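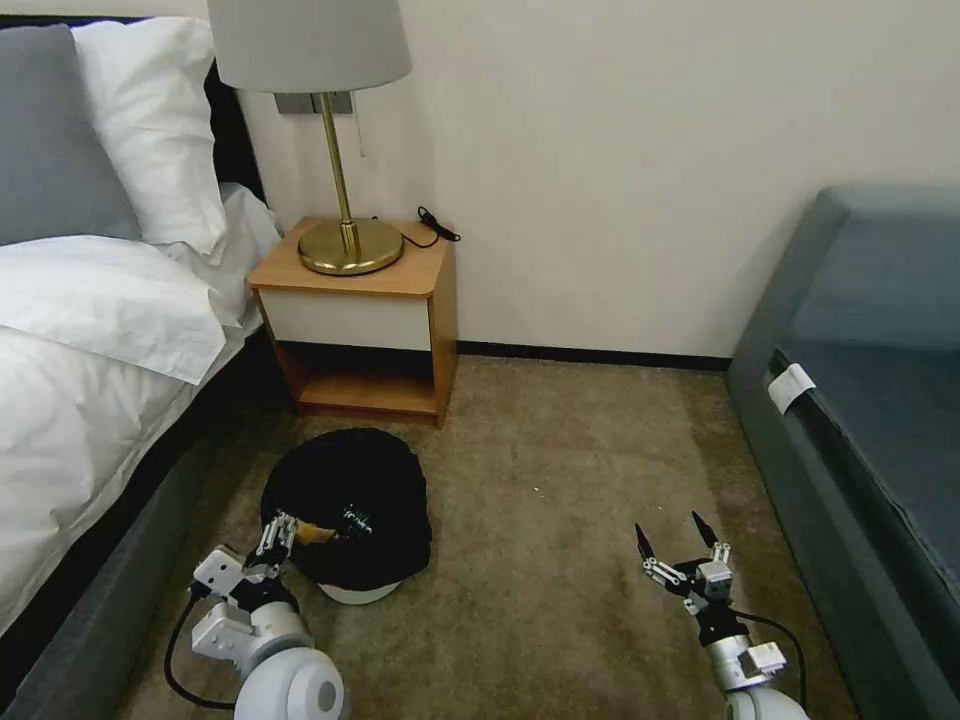
**Ticket:** bedside lamp dead, room 19
**Property:** Hondberg guest house, first floor
**Raised by:** housekeeping
**Assigned to:** Rainer Eichhorn
**Priority:** normal
**Status:** closed, one follow-up open

### Fault as reported

Table lamp on the nightstand does not light. Pull cord clicks but nothing happens. Guest also mentioned that the lamp flickered the evening before. Ceiling light in the same room works.

### Log

**09:40** – Checked the board on the landing. No breaker tripped. Room 19 shares a socket circuit with the room next door, and the lamp in there is working, so supply to the circuit is good.

**09:45** – Lamp unplugged. Bulb removed and tried in the corridor lamp. Bulb works. Put a known good bulb in the bedside lamp and plugged it back in: no light. Bulb ruled out.

**09:50** – Plugged the lamp into the socket by the door. Still no light with the cord pulled either way. Fault is in the lamp, plug or flex. Bedside socket tested with the plug-in tester, all three indicators normal.

**09:55** – Opened the plug. Fuse is 3 A, correct for this lamp. Continuity across the fuse is fine. Terminals tight, no browning.

**10:05** – Meter on the flex from plug to lampholder. Neutral continuous. Live continuous as far as the switch, open after it in both positions. Moved the cord slowly and got a reading for a moment, then lost it. Switch contacts worn. This matches the flicker.

**10:10** – Lamp taken down to the workshop. Brass stem and base are sound, shade is clean, no reason to scrap it. The switch is part of the lampholder on this model (Cirkis, pull cord version), so the whole holder is replaced.

**10:35** – New holder fitted from stock. Earth reconnected to the base and tested. Cord knot moved down by 8 mm so that it no longer rubs on the edge of the outlet. The old one had a groove in it.

**10:45** – Lamp switched on and off 40 times on the bench. No misses. Left on for half an hour, no flicker.

**11:20** – Lamp back on the nightstand in room 19. Works from the bedside socket. Shade ring tightened by hand only – the last one was overtightened and cracked.

### Parts used

- Lampholder with pull switch, Cirkis: 1
- Bulb: none, original refitted

### Reply from front desk

Can the other lamps of this type be checked before the spring bookings? We had the same complaint from Flores, the corner room, in March and just swapped the lamp over. The old one is still in the linen store with a label on it.

### Reply, R. Eichhorn

Yes. Please send the linen store lamp down. If it has the same fault it can have the same holder and go back as a spare. The order with Iltanent needs to be topped up first, as I have one holder left.

For the rest, pull the cord slowly, both ways. A good switch gives one clean click and the light changes with it. If the click feels soft, or the light comes on before the click, put the room number on this ticket.

### Follow-up

- Check all Cirkis lamps on the first floor – open
- Carpet marks in room 19: passed to housekeeping on a separate ticket, not dealt with under this one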